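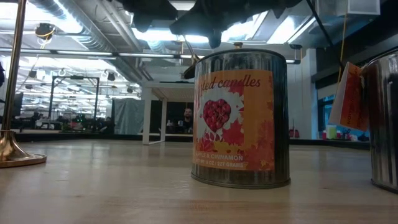

A reader wrote in after last year's report to say that apple and cinnamon was the only one of the Kokum scents she would buy twice, and that she hoped we would ask whether they still make it in the tin. They do. She also wanted to know if the smell in the building gives you a headache, and the answer to that is further down.

Home Visits Markets Makers Getting There Contact

Posted in August by the Prallside editor
Filed under: Works and Workshops, Open Days

Kokum candle works open day, Marwat

Kokum opens its doors once a year, in late summer, when the fall candles are being poured and packed. We went last year for an hour and did not see much beyond the shop, so this time we arrived at 10 a.m. and stayed until they were putting the chairs away. Entry is free. You sign in at the front desk, get a sticker for your shirt, and wait in the hallway until there are enough people for a group.

The works is in the low brick building behind the Marwat bus garage, the one with the green loading doors. It was a cannery before and the drains in the floor are still there. Our group had 11 people in it, which was a tight fit in the pouring room and fine everywhere else. Closed shoes are required. Two people in sandals were given rubber overshoes and came along anyway.

The melting room

The tour starts where the wax comes in. It arrives as flakes in paper sacks, stacked on pallets along the back wall, and the flakes feel a little like soap when you rub them between your fingers. We were allowed to put a hand in an open sack. The melting tanks are waist high, with lids, and you look in one at a time from a step. Melted wax is clear and pale yellow, close to cooking oil. It goes white later on.

The guide talked for a long time about temperature. If the wax is too hot when the fragrance goes in, some of the scent is lost, and if it is too cool the two do not mix well and you get oily patches on the top of the candle. They had a tray of bad ones out to show what this looks like. There were candles with sunken middles, candles with cracks, and one with a wick so far off center that it touched the side. A child asked if the bad ones were thrown out. They are melted down and used for test pours.

Fragrance is weighed on a scale at a side bench. This is the part of the building where the smell is strongest. On the day we went they were working on the fall range, so it was mostly spice, with something like orange peel behind it. To answer the reader's question, I did not get a headache, but I was ready to go outside by the end of that stop. There is a door to the yard and the guide leaves it open.

Pouring

Pouring is done in rows. The empty tins are set out on racks with the wicks already fixed to the bottom, each one held upright by a bar across the top. The filling line was made by a firm called Fudimov and is older than most of the building's wiring, according to the guide, who seemed fond of it. It fills a row, moves along, and fills the next. Every so often a worker walks down with a small jug and tops up the ones that look low.

Then they sit. Nothing is moved until the next morning. We were asked not to lean on the racks, and somebody did, and was asked again.

The board by the door had the previous day's count chalked on it, 1,657 tins. A good day in the fall season is 2,000, and in December they have gone to more than 3,000 with a second shift. In spring they may not pour every day.

Tins, lids and labels

I had expected this stop to be dull and it was the one I liked best. Kokum used to sell mostly in glass, and the change to tins came when a large share of the glass was arriving broken at the stores. The tin they settled on is shaped like a small paint can, plain silver metal with a metal lid. The eight ounce is the usual size. There is a smaller travel tin with a screw top, but that is only filled to order.

The apple and cinnamon label is orange paper wrapped around the front of the tin, with red lettering at the top, a heart made of red apples or berries, and red and yellow maple leaves around the lower half. The name of the scent runs near the bottom in white capitals, with the net weight under it. I asked about the heart and was told that it has been on the fall label from the beginning and that customers complained the one year it was left off.

Paper labels crease easily. The lady showing us how it is done held the tin on its side in one hand, pressed down the middle of the label first and then smoothed out toward the two ends with her thumb. Visitors could try it on empty tins. Mine had a bubble in it and leaned to the left. You keep the tin you label, so there is now a crooked one on my desk holding pencils.

The tins get knocked in handling and some of them pick up small dents. These are sold in the shop with the rest unless the lid does not sit right. A woman in our group turned over several before choosing hers. I would not bother - it is a candle in a can, and it burns the same.

Lids go on last, pressed down by hand. The sound of this carries through the whole packing area, a steady flat knock, and after a few minutes you stop noticing it.

Packing and the shop

The candles are packed in cartons with a cardboard divider between the tins. The cartons are marked on the short side with the scent and the pour date, and stacked so that the oldest go out first. We did not spend long here. A truck was being loaded and the group had to keep behind a yellow line.

The shop is at the front, across the hallway from the sign-in desk. It is one room with shelves on three sides and a long table of seconds in the middle. Seconds are half price. The fall scents were out already - apple and cinnamon, pear, wood smoke, and one called Orchard Floor that smelled to me like wet leaves, and I mean that kindly. There was a line for the register by noon. They take cards, but the machine went down for part of the afternoon, so bring some cash.

If you are choosing between scents, smell them with the lid off and hold the tin at chest height. With your nose right over the wax they all start to seem alike after the third one. The staff do not mind you opening lids as long as you put the right one back.

Food and other stands

There was a coffee cart in the yard and a table selling apple cake, which was gone by 2 p.m. A beekeeper had a stand with beeswax tapers and jars of honey. The wick braiding demonstration listed on the flyer did not take place. A sheet of paper taped over that line said it had been moved to next year.

Children could dip a taper at a bench under the awning. It takes a good while, with a lot of walking in a circle between dips, and the younger ones gave up and went to look at the truck. Aprons were provided. Wax does come out of a sleeve if you let it harden and pick it off, then iron what is left through a paper towel.

Getting there

The bus from the center of Marwat stops at the garage, and it is a short walk around the back. Follow the fence and do not go through the garage itself. There is parking in the yard for a few cars and more on the street by the school. The hallway, shop and packing area are level. The pouring room has two steps down with no rail, and the melting room has the step at the tanks, which you can skip.

Tours leave when a group is full, and the last one goes at 3 p.m. Mornings are better. The filling line stops for the day after lunch, and the people who came in on the later tours saw full racks and the labeling but no pouring.

The shop keeps regular hours the rest of the year, and the apple and cinnamon tins are usually on the shelf from August until they run out.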